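Clevero Table Kit - recordings, kitchen props set

README for the July release. Maintained by Elif Naz Çetinkaya. Questions about the kit itself (arm hire, spares, mounting) go to Denise Kettle at Zurkden.

What this is

Sample recordings that come with the Clevero Table Kit, so buyers can check their own set-up against a known one. A white single arm with a black gripper works over a white table laid with toy food and dishes. All of it was recorded at the Tumham office. 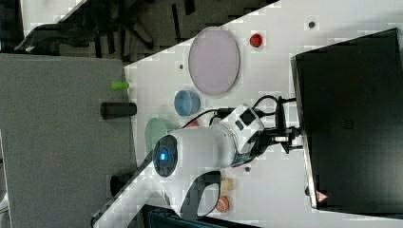 Each recording is one attempt at one instruction, driven by a person. Failed attempts are kept and marked "fail" in the notes column. Please don't strip them out before running the checker, as it expects both.

Contents

episodes/ - 60 recordings, one folder each
notes.csv - instruction, operator initials, pass or fail
calib/ - camera files, redone if a camera is knocked
checker/ - the script Demirtaş wrote, lightly tidied

Props

Toy fruit and vegetables, a ketchup bottle, a lavender plate, a blue bowl, a mug and a green colander. The props are not part of the kit price. Any similar set will do, but keep the bottle close in size or the grip widths in notes.csv will be of no use to you. 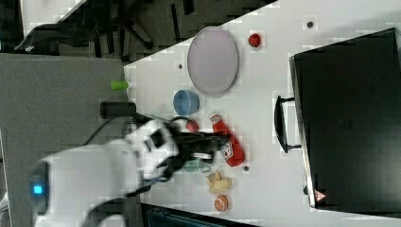 Layouts were changed by hand between attempts and no attempt was made to match them exactly. Objects near the table edge were left where they ended up. If you need fixed starting positions, use the blocks set.

Known problems

- In 13 recordings the gripper signal lags the video. They are listed in checker/skip.txt.
- Two cameras were used and their colours do not agree. The lavender plate looks grey in one of them.
- Folder names from the Tuesday session have a trailing space. Version 3 of the checker copes with this, older ones stop. 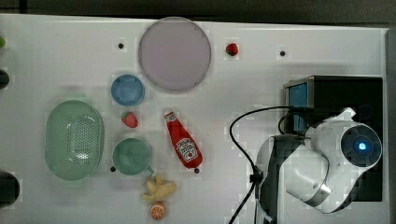
Running the checker

Copy your own recordings next to episodes/ and run check.py from the top folder. It prints one line per recording and writes a report. Anything over 3,000 steps is refused - split it first.

Terms

Free to use with a Clevero kit, including for training. Ask before passing it on.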